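Category: Home & Workshop > Cleaning Tools > Hand Brushes

Istodura Bench Brush, Medium

The Istodura is a hand brush for workbenches, shelves and kitchen counters. It is made in our small shop in Wembridge, where we also make the Mazza floor broom. The block is beech wood with linseed oil, and the bristles are a mix of horsehair and a stiffer plant fiber. The horsehair takes the fine dust. The plant fiber moves crumbs, wood shavings and dry soil.

We sell the brush alone, without a pan. It works well with the plastic dustpan that most homes already have, as long as the front lip is still straight. A light pan with a hole in the handle can hang on the same hook as the brush. 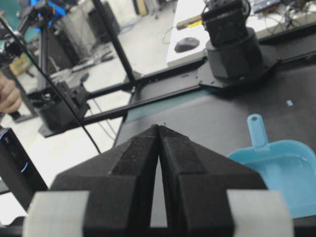
Sizes and details

Bristle length: 50 mm
Width of the brush head: 70 mm
Block: oiled beech, no varnish
Hanging loop: cotton cord, can be replaced
Made in small series of 500

The bristles are set by hand in 7 rows. In the first days of use a few loose hairs will come out. This is normal for a natural brush and it stops after some cleanings.

How to care for it

Shake the brush outside after use, or tap the block against your palm. When it is dirty, wash only the bristles in lukewarm water with a little mild soap. Do not leave it in the bucket -- the wood will swell and the rows can open. Dry it with the bristles down, away from the heater. Once a year, in March for example, give the block a thin coat of linseed oil and let it rest overnight.

For flour, plaster and other very fine dust, make short pulls toward the pan and keep the brush low. Long fast strokes send the dust into the air and it comes down again on the bench.

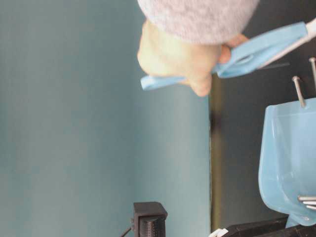 Orders and repair

Orders received before noon leave the shop the same day. Customers near Grornport can also collect the brush at our counter there, please write first.

If the block splits or a row comes loose, send the brush back to us. Unnur Hauksdóttir does the repairs and will tell you the price before she starts. For larger orders from schools and shops, please ask for Glória Gouveia.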